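Packed Lunch Notes: Wrapping a Triple-Decker Triangle

Posted 22 Aug 2018 by Manikandan Thampi
Filed under: lunch, bread, film

I have been making my weekday sandwiches in batches since April, when the cafe at Womumthorpe stopped doing them. The first month was poor. Fillings slid out, corners dried, and anything with tomato in it was soup by noon. I have changed one variable at a time since then and the current method is stable enough to write down. Suvarna asked for it twice by email, so it can live on the blog.

The format is three slices of bread and two fillings, cut corner to corner and wrapped in clear film. Three slices give a half that is thick enough to stand on its crust, and the two fillings stay apart until they are eaten. That matters when one of them is wet and the other is a leaf.

Bread

Soft white, medium slice, bought the day before. Same-day bread compresses under the knife and the cut edge closes up. Two-day bread cracks at the fold of the crust. I tried a seeded loaf from Drernus for a couple of weeks and the seeds punctured the film at the corners, so I went back to plain white.

Spread goes on both faces of the middle slice and on the inner face of each outer slice, all the way to the crust. A bare margin of a quarter inch is enough to let dressing through. Butter should be soft. Mayonnaise works but soaks in faster than butter does, and I would only use it for same-day eating.

Fillings

One wet, one dry. My usual wet side is grated carrot with a spoonful of dressing, salted in a sieve and squeezed before it goes near the bread. From one large carrot I get a surprising amount of water. Ham is a fair substitute and needs no squeezing, only a paper towel. The dry side is lettuce, the frilly kind, washed, spun, and left on a cloth while I do everything else. Ruffled leaves hold the two slices slightly apart and grip better than flat ones, which slip when cut.

Keep both fillings level. A mound in the middle looks generous and then splits the film when the halves are stacked.

Cutting

Press the assembled sandwich flat with a cutting board for 5 minutes. No extra weight on top, the board alone is plenty. Then cut with a long serrated knife in one direction, using the full length of the blade. Wipe the blade before the next one. Sawing back and forth drags carrot across the white bread and gives a ragged face.

Wrapping

I use clear film from the big roll, 1000 feet, which lives on the counter because it fits in no drawer I own. Tear a square a little wider than twice the long edge. Lay the half with its cut face down in the center, bring up the two long sides, and tuck the ends in as you would a parcel. Pull the film firm over the cut face and leave it relaxed everywhere else. If it is tight at the corners, the bread gets pinched there and stays pinched.

The cut face is the useful inspection surface. Through clear film it is easy to check the order of the layers, whether the lettuce reaches the full height of the bread, and where the wrap has gathered. Creases across the face are cosmetic. A loose flap along an edge is where the film starts to open, and I press those down with a thumb before anything goes in the box. On a triangle stood upright, the middle slice is the one to look at for crimping near the tip, where the film bunches. 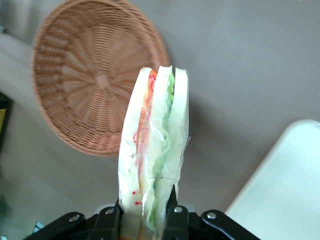

Storage

The batch is 8 halves, which covers four days at two per day. They go in the fridge in a lidded box, upright on their crusts, cut faces all pointing the same way. Laid flat, the lower outer slice takes the weight of the fillings and turns damp first.

I set the limit at 48 hours for anything with dressing in it. In practice that means a full batch is too many for one person, and half of it goes to Eline, who takes the carrot ones and returns the ham ones. If you are not feeding anyone else, make half the quantity twice a week.

Freezing does not work with lettuce. Carrot alone survives it, though the bread comes out slightly leathery at the crust.

Open items

Waxed paper is next on the list. It would cut down on film, and I suspect the bread would keep a better surface, but I lose sight of the cut face and would need to label each one. I also want to try cabbage in place of lettuce for the second day. If anyone has a reliable fold for a triangle in paper that does not need tape, leave it in the comments.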